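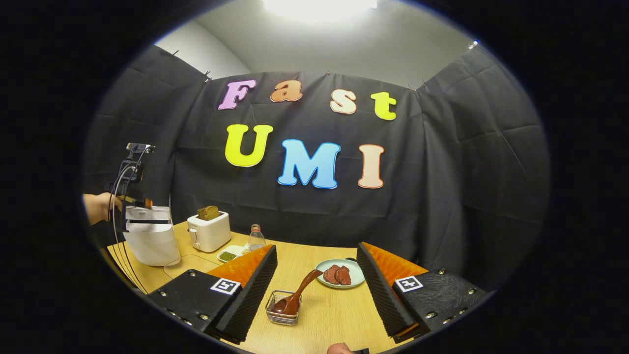
## Looking after the breakfast cell – thread from Morkivholm

**1/**
We are a small lab and our table cell has the toaster, the dishes, the black cloth and the handheld grippers. People ask me how we keep it the same from one day to the next. I will write what I do in the morning, in the order I do it.

**2/**
First the fingers. I take one gripper in the hand and look at the black ribbed pads from the side. If there is a crumb between the ribs, I use a dry toothbrush. No alcohol on the pads, please. We did it in November and the surface became slippery for days.

**3/**
Then the orange part behind the pad. I bend it slowly with the thumb and let go. It must come back to the same shape as its neighbor. If it comes back lazy, I change both fingers of the pair. One new finger and one old finger do not close in the middle.

**4/**
The screws in the black base come next. They like to turn a little after a long day. I tighten by hand with the short key, a quarter turn and stop. The base is plastic and I have already broken one with too much enthusiasm.

**5/**
The tags on the bases, left and right. Allurer (our small checking script) reads how far the fingers are open from these two squares, so a scratch or a greasy fingerprint matters a lot. Soft cloth, one wipe, from the inside to the outside. If a corner is lifting, print a new one. Do not glue the old one back.

**6/**
After every change of tag I open and close the gripper 12 times and look at the curve in Allurer. It should be smooth at both ends. A step in the curve means for us that the tag is not flat.

**7/**
Now the cloth. It is heavy and the small clips at the top slide during the night. I press each clip again and pull the cloth down from below, never from the side. Wrinkles I leave alone. I used to iron it and I don't know what I was thinking :)

**8/**
The foam letters stay where they are. When the cloth sags they go down together with it, so I look at the "t" in Fast before I look at anything else up there.

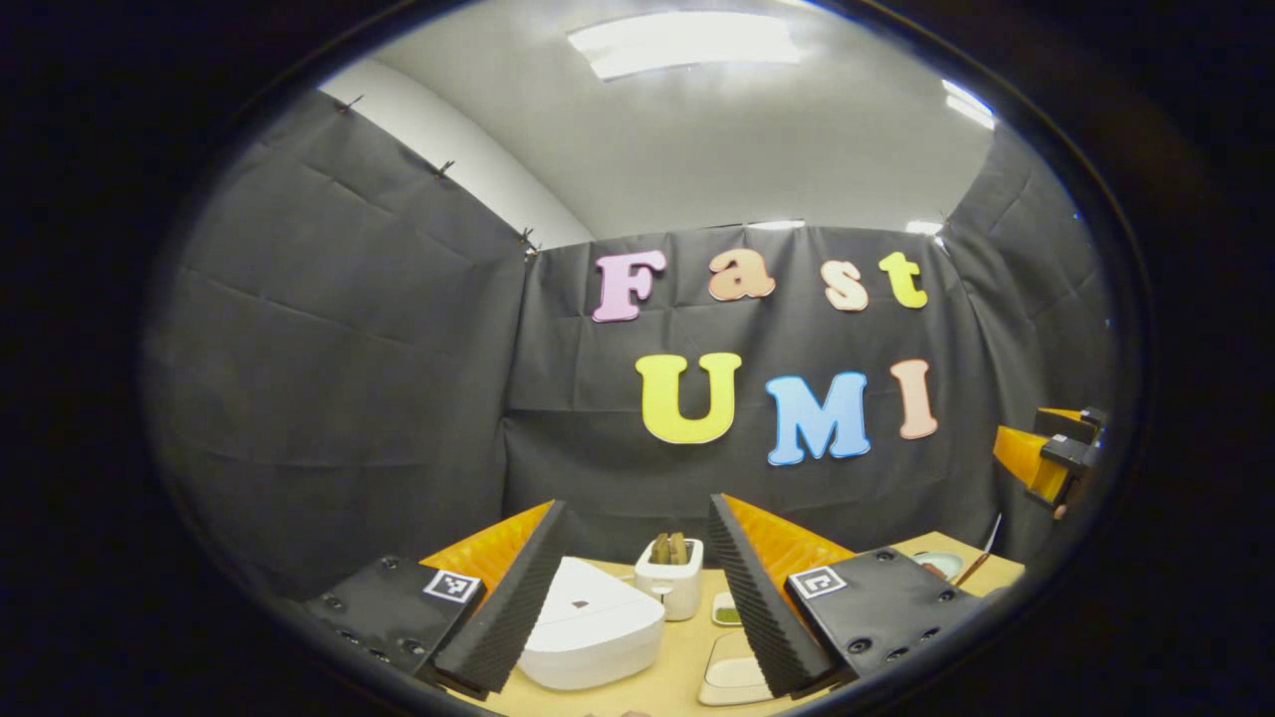 *Last changed: Wednesday, evening. Post 10 corrected, post 12 is new.*

**9/**
Table things. Toaster to the back, small dishes before it, round plate to the right. The bread goes in the slots so that it stands out at the top and the pads have something to hold. I change the slices after 40 grasps, because dry bread breaks and the crumbs go directly into the ribs.

**10/**
Correction: I wrote before that the lens is cleaned last. Please clean it before the table is arranged. If you bump something with your sleeve – I do this often – you only have to place it one time.

**11/**
The second gripper gets the same care as the first. In the Lilley log each one has its own page, and we write down pad changes, screws and tags. When a pair of pads is down to the last spare, I order from Shehu. Delivery takes about 5 days, so don't wait for the empty drawer.

**12/**
A question from the replies: can you mix pads from different orders? We tried it. The ribs looked the same to my eye but one side was softer, and the spoon turned in the grip each time. I keep the orders in separate bags now.

**13/**
Still open for me is the cable. When I reach far to the left it pulls on the wrist, and a longer one lies on the table and moves the dishes. If you have a good way to hang it, please write me how you did it and what clip you used.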